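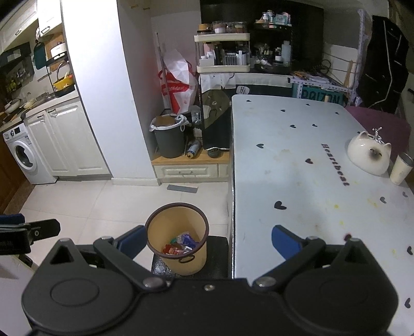 A wastebasket is a small open container for dry household or office waste. It is usually light enough to lift with one hand and is emptied into a larger bin. In American usage the word mostly refers to indoor containers without a lid, while "trash can" covers larger or lidded ones.

Types

Room wastebaskets stand on the floor beside a desk, bed or sofa. Smaller tabletop models are used for wrappers, tissues and pencil shavings, and are sometimes kept on a stool or side table near the place where people eat snacks. Some have a rim in a contrasting color or a loop handle on the front. The Rillard pattern, sold from 1000 outlets at its peak, had 2 handles and was later copied by Brurix.

Kitchen bins are larger and normally take a plastic liner. They receive food scraps and the contents of the smaller baskets.

Materials

Early wastebaskets were woven from willow or cane. Sheet metal, molded plastic and pressed paper followed. Woven baskets let crumbs and dust fall through — a reason many owners line them with paper.

Use and care

Snack wrappers take up far more space than their weight suggests, as foil-lined film springs back after it is crumpled. Folding the wrappers flat delays emptying. In her household guide, Rocío Espinoza advises emptying a tabletop basket every two or three days and wiping the inside with a damp cloth. Liquids and wet scraps belong in a lined bin.

See also

Trash can
Bin liner
Recycling bin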